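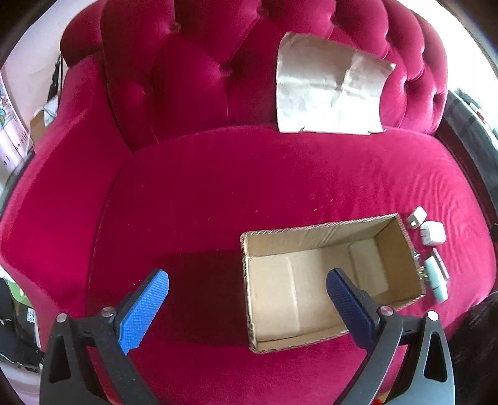
Start of a packing episode on the sofa: open box, four small objects to the right of it, gripper open.

From: Aarne Laitinen
To: zarkholm-collect list
Subject: Re: [zarkholm-collect] Home episodes, what do we keep and what do we throw

Hello all,

Thank you Ulla for the long message. I answer between your lines, and then I have some points of my own at the end. The picture on top is from my home set, so you can look at it while reading the part about the seat.

Ulla Hakala wrote:

> I have gone through the first upload from the home sites. There are
> 569 episodes in the folder and I could use most of them. My biggest
> worry is that people start the recording too late. In many files the
> fingers are already around the first object when the video begins, and
> then the policy never sees how to approach.

I agree with this, and I was guilty also. Now I do it so: I press record, I hold the gripper still with both fingers open and the box and all the objects in view, I say "one" in my head, and only then I move. It makes each episode a little longer but the start is always clean. In the picture you see the position I mean. Both pads are visible, the blue and the dark blue one, and the objects are not hidden behind them.

> Second, the surfaces. Nearly everybody is working on a plain table. The
> lab has plenty of plain tables already. Please try beds, sofas, rugs,
> a chair seat, whatever you have.

I moved everything to the sofa in August. It is a velvet one, very strong magenta color, and I was afraid that the color would disturb the camera tracking. For me the tracking was fine as long as I did not go too near to the backrest. When the camera sees only velvet and nothing else, the pose starts to drift. So I keep the box well forward on the seat. The buttons and folds in the backrest help also, they give the tracker something to hold on to.

The harder thing is that the seat is soft. If you press down with the fingers, the small objects tilt and roll toward the low place. On a table you can come down until you touch and nothing bad happens. On the sofa you should stop a little above and close slowly. I threw away 11 episodes before I learned this. Maybe we should keep such episodes too, with a mark? I would like to hear what others think.

> Third, please write down which objects you used. I have files where I
> cannot say if the white thing is a plug or an eraser.

For this set: two white power adapters (one small like a cube, the other slightly bigger), one small pink item, and one pale green item, which I log as "cylinder, mint". I write color and shape first, because the person who checks the labels has never held the object in the hand. The adapters are the difficult ones. The metal prongs catch on the rim of the box if you come in low. I pick them by the plastic body and lift well over the edge.

> Last, the order. Do we want a fixed order or free order?

My opinion is free order, but written down. If everybody takes the nearest object first, the model will learn only that. I make 30 episodes in one session and I change the order after every 3. The Bruvus people made the same object order for a full week, as I understood, and their model did not know what to do when the first object was missing from its place.

Then my own points.

The box. Mine is an open cardboard one without lid, with a striped edge and a divider standing inside near the right end. The instruction page says "place objects in the container" and says nothing about dividers. I put everything on the big side. If somebody else puts them on the small side, we have two different tasks with the same name – please can we decide this before the next upload. I can live with either rule.

The background. Do not clean the room too much. I have a crumpled paper against the backrest, and there are pictures and cables and other things at the sides. I leave it so. Only take away mail and other papers with names or addresses on them.

The pads. Check the screws before every session. On my gripper the left one was getting loose and the pad was turning a little when it closed. You do not notice it in the hand, but you notice it when you play the video back. Quintana has promised to send spare pads to those who ask, write to the list and not to me.

File names. Please use site, surface, task, number, in this order. My next folder will be called "sofa_pack" and it goes to the Stukeck server in the evening, after 9 pm, when the line is faster.

Ulla, if you want the thrown episodes also, tell me soon, they are still on the card.

Best regards,
Aarne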